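Akton Room Words

A word list and phrase collection for small guesthouses, in four languages

Version notes, contents, format, known problems

What is it

Akton Room Words is a collection of short phrases which are used in guesthouses and small hotels: at the front desk, in the rooms, at breakfast, and in the messages sent to guests before they arrive. It contains 900 entries. Each entry has the phrase in English, Spanish, Portuguese and French, with a note about when it is used and how polite it is.

I began the collection when I worked at the reception of Guesthouse Domínguez. We had many printed signs and letters, written by different persons in different years, and the same thing was called by three names. One sign said "trash can", the letter said "waste basket", and the folder in the room said "bin". Guests understood all of them, but the person who translated the folder into French did not know it was one object. I wanted one list where such questions have one answer.

The list is made for people who write to guests in a language that is not their own. I am one of them, so please be patient with my English in this file. The English in the entries was corrected by native readers.

What is in the package

rooms.csv: words and phrases for furniture, bedding, bathroom, lights, heating
desk.csv: check-in, check-out, payment, keys, luggage, complaints
breakfast.csv: food, drinks, allergies, opening times
messages.csv: full sentences for e-mail and text messages
notes.txt: longer comments about difficult words
sources.txt: where each entry was first written down
LICENSE.txt: the terms of use

All files are in UTF-8. The separator is the semicolon, as many of the phrases contain commas. The first line of each file holds the names of the columns.

Columns

id: a short code, for example RM-028. The code never changes, also when the phrase is corrected.
en, es, pt, fr: the phrase in each language.
level: 1 is for signs, 2 is for speaking, 3 is for formal letters.
region: empty if the phrase is understood everywhere. Otherwise a country code.
status: ok, check, or old.
comment: free text, always in English.

Entries with the status "old" are kept in the files because some users have printed them already. Do not use them for new signs. Entries with "check" were seen by only one reader. There are 100 of them now, the most in Portuguese.

How the entries were collected

The first 539 entries come from the papers of Guesthouse Domínguez: room folders, door signs, breakfast cards and letters to guests. I typed them by hand and removed all names, telephone numbers and room numbers. Two other houses, Sakent and Vorna, later gave their own signs, and from them came most of the entries about heating and parking. The rest I wrote myself when I saw that something was missing.

Each phrase was then read by a person who speaks the language from childhood and who has worked in a hotel or a restaurant. When the readers did not agree, I kept both forms and wrote the region.

Choices we made

In English we use American spelling and American words. We write "elevator", "faucet" and "closet". British words are in the comment column, so you can find them by searching.

In Spanish the guest is always "usted". Several hostels asked for "tú". I understand the wish, but two forms of each sentence would make the file very long, and it is easier to change from formal to informal than in the other direction.

In Portuguese the main form is from Portugal. The Brazilian form is given where it is really different, such as "pequeno-almoço" and "café da manhã".

In French we put a space before the colon and the question mark. If your program removes this space, please put it back before you print.

Words for the room

The file rooms.csv is the one I am asked about the most. The words look simple, but they overlap in ways that make trouble. A "nightstand" in English is also a "bedside table", and we chose the first. In Spanish it has many names depending on the country: "mesita de noche", "mesa de luz", "velador", "buró". The last two can mean other things in other places, so they always carry a region code.

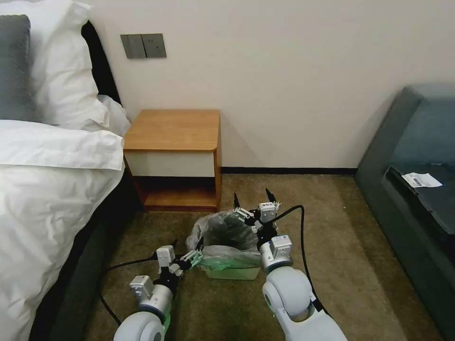 Bedding is more difficult. "Duvet" and "comforter" are not the same thing for an American guest, and the difference matters when somebody writes to ask for a lighter one. We give both, with a comment. "Blanket" is a separate entry and should not be used for either of them. For "quilt" we could not agree, and it has the status "check".

"Sofa" and "couch" are both common in American English. We use "sofa" on signs and in letters, and "couch" only at level 2. If it opens into a bed, write "sofa bed", as a guest who reads only "sofa" will not expect to sleep on it.

"Pillow" and "cushion" are one word in some languages and two in others. In our list a pillow is for sleeping and a cushion is for sitting. In French, "oreiller" and "coussin" follow the same rule. In Spanish we write "almohada" and "cojín".

Known problems

The parking phrases were written for houses with a private yard. They do not work well for street parking in cities.

The allergy section is not complete and must not be used as the only source for a menu. Ask the person who cooks.

Some sentences in messages.csv are too long for a text message. I marked them with "long" in the comment, but I have surely missed a few.

The sorting is by the id and not by the alphabet. Excel sometimes opens the accents wrong. Use the import function and select UTF-8.

Changes in this version

Added 28 entries about late arrival and key boxes.
Corrected the French for "extra towel", which had the wrong gender.
Moved "safe" from desk.csv to rooms.csv.
Changed RM-100 to status "old". It is replaced by "Please do not hang wet clothes on the heater."
Removed double spaces in breakfast.csv.

The next version is planned for August. I hope to have Italian in it, if I find a second reader.

How to help

Send corrections by e-mail or open an issue, with the id of the entry and one sentence about why the present form is wrong. Photos of signs are welcome if there are no guests in them. Please do not send phrases copied from a dictionary or from the website of a hotel chain, as I cannot include them.

Terms of use

You can print, change and translate the phrases for your own house without asking. If you publish the list again, also in part, keep the ids and name the source as "Akton Room Words, Emiliano Toledo". Selling the list is not allowed.

Last edited: Jan 26, 2021
Maintainer: Emiliano Toledo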